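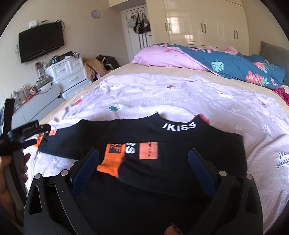
Cirnness Garden Club: Minutes of the May Meeting

Print | E-mail
Reading time: 4 minutes

The meeting opened at 7:10 p.m. in the back room of the Daly Street library. It had been called for 7, but the chairs were locked in the closet and the key was in somebody's other purse. A-yeong Yook chaired. I took the minutes, having left the room at the wrong moment in April.

1. Minutes of the last meeting

Approved with one correction. The April minutes said that horseradish "can be removed by digging." The member who has been digging since the fall before last asked for this to be struck, and it was.

2. The plant sale

We sold 112 tomato seedlings, which beats last year and would be cause for celebration if we were sure what they were. The trays labeled Skurkik (the small yellow one that does well against a wall) and the trays labeled Rorus (the big red one that splits if you look at it) were moved off the bench during the wind, and the labels blew into the parking lot. They were put back by a person of good will working from memory.

Discussion of whether to warn the buyers. One view was that a tomato is a tomato. Another was that a person who has put a six-foot vine in a window box deserves a phone call. We don't have anyone's phone number. Agreed to put a note on the library bulletin board saying that if your Skurkik is taller than you by the end of July, it's a Rorus, and to please stake it.

The peppers sold out in the first hour. The rhubarb did not sell at all, again. Members are reminded that dividing your rhubarb and bringing it to the sale is only a donation if somebody takes it home. Six crowns are still in a wheelbarrow behind the shed and one of them has started to flower.

3. Compost bins

The left-hand bin is finished and can be used. It looks good, crumbles well, and smells the way it should. The middle bin is not finished and smells the way it should not. It is too wet and nearly all grass clippings. The fix is dry leaves, of which we had a mountain in November and have none now. Shredded cardboard was proposed and approved. Tape is to come off first. This was said twice at the meeting and I am putting it down here for a third time, in the hope that somebody reads item 3.

The right-hand bin has a squash growing out of it. Nobody planted it and several people have become attached to it. A motion to turn the bin anyway was made and did not find a second. The squash stays until frost and the right-hand bin is officially out of service.

4. Tool shed

We own four loppers and can find one. It is the one with the loose bolt. Anybody who has had a lopper "just over the weekend" since about Easter is asked to check the garage. There will be no questions, although there may be looks.

The good spade has been sharpened and is hanging on the left. It is for digging. It was used in April to mix cement and the member in question has apologized at length, so let's consider that closed. The edge has come back nicely with a flat file and some patience.

5. Slugs

This item was given ten minutes and took thirty-five.

The hostas along the front walk have been eaten down to something like doilies, and the lettuce in the raised beds isn't far behind. Beer traps were discussed. They work, but they have to be emptied, and the emptying roster for last year fell apart in week two for reasons anyone who has emptied one will understand. Copper tape was discussed. Three people swear by it and three people have watched a slug stroll over it. Crushed eggshells were discussed, and it was agreed that they are at least good for the soil.

Going out after dark with a flashlight and a bucket had the most support in principle. The sign-up sheet went around the table and came back with two names on it, one of them illegible. The chair said she'd call that a start.

We also agreed to water in the morning from now on, so the beds aren't damp all night. The soaker hose timer is set for 6 a.m. Please don't adjust it. If you think it's wrong, it is probably daylight saving again, and A-yeong will see to it.
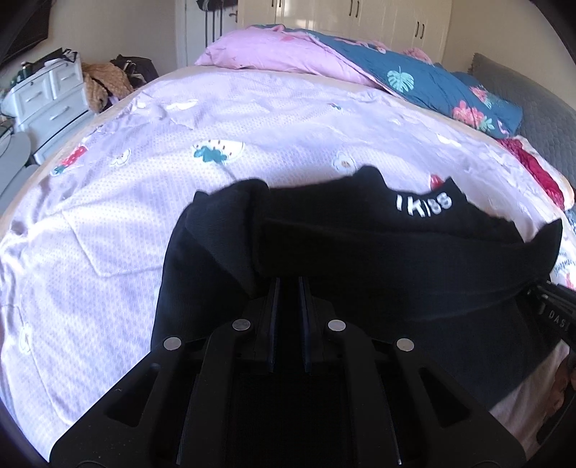 A-yeong Yook then wanted it recorded that last month she picked 69 slugs off a single row of romaine before breakfast, that she has since switched that row to onions, and that in her opinion the club should grow more things slugs don't like and complain less about the ones they do. Asked for a list, she offered onions, garlic, rosemary, lavender and most ferns, and added that she had never once seen a slug on a peony but didn't want to tempt fate by saying so.

There was some applause. A row of garlic will go in this fall next to the lettuce. It won't protect the lettuce, but it will give us something to harvest.

6. The pear tree

The old pear by the gate was pruned in late winter by more than one person, on more than one day, with more than one theory. It is now open in the center on the east side and closed in the center on the west side. It has put out a great many water sprouts in protest. The plan is to rub off the small ones by hand over the summer, while they're soft, and to leave the big cuts until it's dormant. One person will do the cutting next time. Who that is will be decided when tempers are better.

There's fruit on it, in any case. Thin to one pear per cluster once they're the size of a walnut. Yes, it feels cruel.

7. Any other business

The hose reel leaks at the handle. A new washer is on order.

The gate sign says CIRNNESS GARDEN CLUB WELCOMES YOU and the gate has been latched since the deer. Can someone please think about the wording.

A member asked if we could have a pond. We could not.

Snacks for June: lemon bars were offered and accepted before the sentence was over. If you're bringing anything with rhubarb in it, please bring it, and please also take a crown home.

8. Next meeting

June, same room, 7 p.m. The chair key now hangs on a nail inside the supply cabinet. The supply cabinet is also locked, and we're working on that.

Adjourned at 9:05.

Cirnness Garden Club, care of the Daly Street library | Contact us | © Cirnness Garden Club | Back to top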